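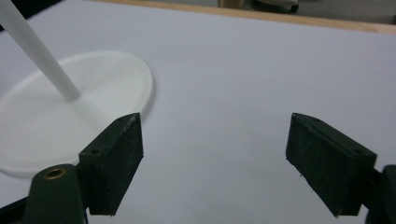

Surface estimation runs before any grasp planning in Skikden, and every later stage takes its height reference from the result. The estimator fits one plane to the depth points in the lower part of the wrist view and labels everything within the plane tolerance as support. Low-contrast scenes need more care than cluttered ones. A flat white disc on a white tabletop, with a slender white rod standing on it, gives the colour channel very little to work with: the raised rim and its soft shadow are the only cue separating disc from table, and the rod leaves the view at the top left before its upper end can be located. The settings in this section are chosen for that class of scene.

### 4.3 Setting up the support plane and keep-out regions

Before you start, check that the wrist calibration has been loaded and that the jaw mask matches the fitted fingers. The jaws must be open.

1. Start the planner in dry-run mode:

 `skikden plan --dry-run --profile bench`

2. Open the **Surface** panel and set `plane.source` to `depth`. Do not use `depth+colour` on white surfaces.

3. Set `plane.min_points` to 400. If fewer points survive the jaw mask, the estimator returns `E111` and holds the last valid plane.

4. Turn on **Show mask**. Both jaws should be fully covered by the overlay, including the worn, lighter strips along the top edges. Pixels left uncovered there are read as points above the plane and will show up as small false obstacles.

5. Press **Fit**. The status line changes to `PLANE OK` and the residual is shown beside it.

6. Select the disc in the segment list. If it is missing, lower `segment.min_step` one notch at a time and press **Fit** again. Stop as soon as the rim appears as a closed or nearly closed curve.

 > **Note:** A jaw that overlaps the rim leaves a gap in the curve. The segmenter closes gaps along an ellipse fit by default. Leave `segment.close_gaps` on.

7. Select the rod and set its class to `keepout.column`. The planner extends a column past the view limit to the value in `keepout.height_max`, so a rod with no visible end is still treated as an obstacle. The base can stay as `keepout.flat`.

8. Save the profile, then run `skikden check`. The check replays the fit 80 times with added depth noise and lists any run in which a segment was lost.

> **Caution:** Do not class a leaning or obliquely viewed rod as `keepout.box`. The box is aligned to the table axes and will either block most of the reachable area or leave the upper part of the rod uncovered.

### 4.3.1 Table edge

The workspace limit is taken from the table edge where one is found. With a light wooden edge against a white top, the edge detector normally locks on to the inner boundary, where the wood begins, and not the outer one. The usable area is then slightly too small, a safe error that needs no correction. Background beyond the edge is discarded by depth, provided `plane.clip_far` is on.

If the limit jumps between the two boundaries from one fit to the next, set `edge.prefer` to `inner`.

### 4.3.2 Known faults

- **Plane tilts towards the jaws.** The mask is out of date. Reload it from the finger profile and repeat from step 4.
- **Disc merged with table.** `segment.min_step` is too high, or `plane.tolerance` is larger than the rim height. Reduce the tolerance first.
- **Rod split into two segments.** Seen with builds before 126. Update, or join them by hand in the segment list - the column class is kept after a join.
- **Grasp proposed on bare surface.** The planner is reading mask leakage as an object. Check both jaw tips with **Show mask** at full opacity.

Revised 10/07/2020, K. Hjaltested. Default for `segment.close_gaps` changed at the request of Haoran Zhong; steps 6 and 7 checked by Priit Sepp against the Traritz driver.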